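4 Setting up the work table

4.1 Choosing a place

The Fleltenen table can be used in a utility room, garage or covered porch. Pick a level floor that will take the weight of the table and whatever you plan to put on it. Leave 1000 mm clear on the side you will work from.

Do not stand the table on thick carpet. The feet sink in unevenly and the top will not stay level.

CAUTION: The top is heavy and has to be lifted by two people. Keep fingers away from the folding brackets until both locking pins are in.

4.2 Fitting the legs

1. Lay the top face down on a blanket or on the flattened carton.
2. Slide a leg into each corner socket with the adjusting foot pointing up.
3. Push in the bolts and turn them by hand until they catch. Do not tighten yet.
4. Fit the cross rail between the two back legs. The slot in the rail faces inwards.
5. Tighten all the bolts with the key supplied, a little at a time, going from corner to corner.
6. Turn the table over onto its feet. Lift it, do not roll it over on two legs.

Note: Tables sold with the Birkett leg set have a longer rail. Use the upper pair of holes.

4.3 Levelling

1. Place a spirit level across the middle of the top.
2. Turn the adjusting feet until the bubble is centred. Each foot has 25 mm of travel.
3. Turn the level the other way and check again.
4. Press on each corner. If the table rocks, lower the foot at that corner until it touches the floor.
5. Hold the foot still and tighten the lock nut.

Check the level again after a week of use. New feet settle a little. 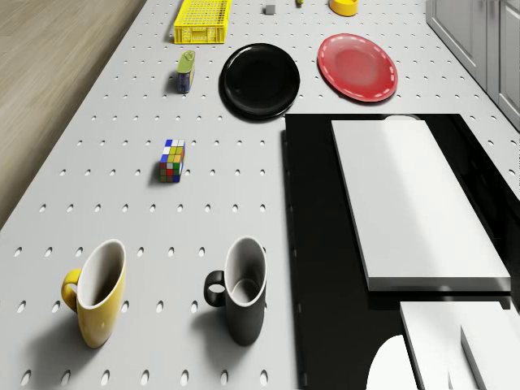 Fig. 4. Perforated top with yellow basket.

4.4 Using the perforated top

Hooks, pegs and end stops from the Jodulex range fit the holes. Push the peg straight down and give it a quarter turn. To take it out, turn it back and lift.

Each peg will hold up to 28 kg if the load is pushing sideways. Do not hang anything from a peg below the top.

CAUTION: Liquids run through the holes. Fit the Bakura drip tray before using paint, oil or cleaning fluid, and empty it when you finish.

4.5 Cleaning

Brush off dust and shavings first, then wipe with a damp cloth and a little washing-up liquid. Clear blocked holes with a wooden skewer. Do not use wire wool or a metal scraper.

Missing bolts or feet are listed by part number in section 9.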